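Re: Re: cheap gripper on printed arm – which camera placement?

On the Flarcombe list, 9:14 pm, Etow wrote:
> Has anyone run the Antal fingers against the Gosance ones on
> a printed arm with hobby servos? I need to pick one before the end
> of May and can't afford both. Mostly picking up cups and mugs.
> Also wondering if a camera looking straight down is enough.

Quick answer as I'm off out in a minute. Yes, had both on the same arm for a fortnight, same servos, same controller. Antal grips better on anything round. Gosance opens wider but flexes at the tips and you lose a few mm on every close, so you end up over-driving the servo. Mine got hot after 20 closes in a row. Antal went to 60 before I got bored.

Mugs – metal one is the hard case. Slides on the fingers, and from overhead the inside is all rings of light so the detector thinks the rim is somewhere else. Shiny black board under it makes it worse, you get the ceiling light back in your face, and droplets on the board come up as bright specks. Try a matt board first, then do the nasty one. 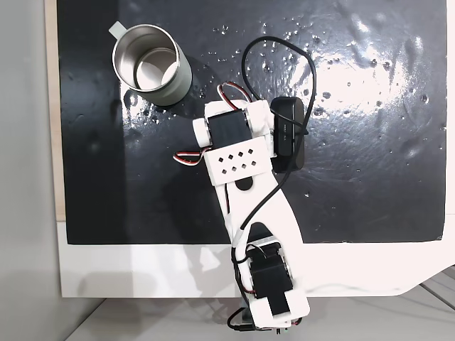 Etow came back on the glare and said a polarising filter had sorted most of it on the old rig, but the exposure had to go up so far that anything moving went to mush, and was there a setting in between.

Sort of. Lock the exposure, don't let it hunt. I left mine at 2,000 microseconds and put up with the grain. Filter only helps at some angles anyway, so tilt the camera a bit if your mount lets you. Straight down is fine for finding the mug, hopeless for judging finger height. I'd add a second view from the side if you've got a spare port.

Other thing, cables. Leave slack at the wrist but tie them furhter down, mine snagged the elbow twice and the joint offset was out afterwards. Had to re-zero the lot. Elbow reads 814 at rest on mine, yours will differ.

Can send the servo settings tonight if you want them. The Antal screws are a bit short for the printed bracket btw, get longer ones.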